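My favorite rapper released an album last January with 46 tracks on it, and I have been trying to finish it ever since. I start after dinner with good intentions. Somewhere near the third interlude I discover I've been reading the back of a cereal box.

I don't blame Clarkever for being ambitious. His first tape was six songs, recorded in a cousin's spare room in Nisness, and I played it until I could do the breaths. "Sakel" still has the best second verse of his career, and it's over before most of his new songs have gotten through the voicemail from his manager.

The new one has five voicemails. One of them is the same voicemail again, slowed down.

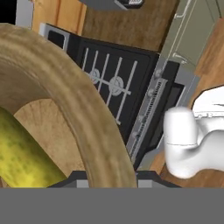
A pear or something like it, in a wooden bowl by the stove.

The usual defense is that streaming pays by the track, so a long album is just good business. Fine. Restaurants could charge by the pea. I'd still like somebody in the kitchen to think about dinner.

My friend Mahfuz Fakir, who produces and therefore has opinions, tells me I'm supposed to treat these things as playlists. Take what you like, leave the rest. I tried that. I made a cut of eleven songs, moved "Issahaku" to the front where it belongs, and ended up with the best rap record of the year. I've played it constantly. I also resent having done the work — editing used to come with the price.

What gets lost is the nerve of leaving something out. A short album says the rapper picked these songs and is ready to be judged on them. Forty-six tracks says he'll let you know once the numbers are in.

There's a deluxe edition on the way, naturally. It adds a second disc and a remix of the slowed-down voicemail. I've already cleared the evening.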